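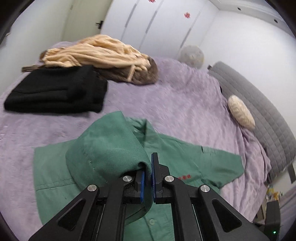
How do you fold a button-front shirt so the collar stays up?

Lay it face down with the top button done, bring the sides in behind, and fold the bottom up in two turns so the collar never takes the weight.

Stories > Short Fiction > The Green Shirt

The Green Shirt

I learned that from the card pinned up in the laundry room of the Roststead Hotel, and I have never loved a card so much in my life! It was typed, it had a grease spot in one corner, and it settled an argument I'd been having with myself for most of a year.

I had come to Tusville in August to work the ferry, and every deckhand got the same green shirt with short sleeves and a bit of red stitching on the chest. Mine had belonged to somebody before me. The third button was newer than the others, and whoever sewed it on had gone through the cloth so many times you could have hung a bucket from it. I thought it was the finest shirt I had ever owned.

The room upstairs from the bakery came with a bed, a lamp and a purple blanket so fuzzy that everything you set down on it seemed to sink a little. There was no table. So the bed was where I ate, wrote my letters and did my folding, and the folding was the best part of the day (I know how that sounds). I'd come in at ten at night smelling of diesel and rope, wash the shirt in the sink, hang it in the window over the bakery vent, and by four in the morning it was dry and smelled like rolls. Then out it went across the purple, arms wide, and I'd smooth the placket down with the side of my hand and start.

I tried everything. I tried thirds. I tried rolling it the way the soldiers on the Rusu crossing did, tight as a candle, and spent that whole shift looking like a crumpled map. I tried a method of my own with the sleeves tucked inside the collar, and I was so proud of it that I did it again just to watch it happen.

The season was 200 crossings. On the very last one the wind got up past the Jasidar light and we sat out there half the night, over 400 people if you believed the purser's list, which said 428, all of them singing by the end because an old woman with an accordion wouldn't stop. I sang too! I gave my jacket to a boy who was cold and stood at the rail in my green sleeves with my teeth knocking together, as happy as I've ever been.

They put us up at the Roststead after that, the whole crew, and I went down to wash the salt out and found the card. Face down. Of course, face down! I ran upstairs with the shirt still warm from the dryer and did it on the hotel bed, sides in, bottom up, over once more, and turned it around. The collar stood there like it was waiting for somebody to come and wear it.

We were supposed to hand the shirts in at the office next morning. I put mine on the counter, folded, and the clerk looked at it, and looked at the heap of green behind her, and pushed it back across to me.

"Spring," she said. "Bring it with you."

More Short Fiction
The Accordion at Jasidar
Room 471
Two Rolls and a Window Seat
Last Boat to Rusu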